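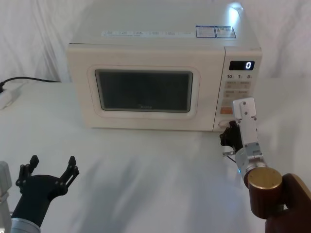 Teleop demos for a microwave door: move both arms or only one?

Eimear Duggan
I'm recording door opening by remote control, 52 demos so far. The right arm does the door and the left has no job. Should I park the left or let it drift?

Kieran Clegg
Park it, gripper open, same pose every time. I let mine wander and the policy copied it. Also start the right gripper from a few different spots, or it only learns one approach.

Ghazala Gondal
Depends on the robot. More demos helps, I did 292.

Contact | Copyright Clestard Help | Back to top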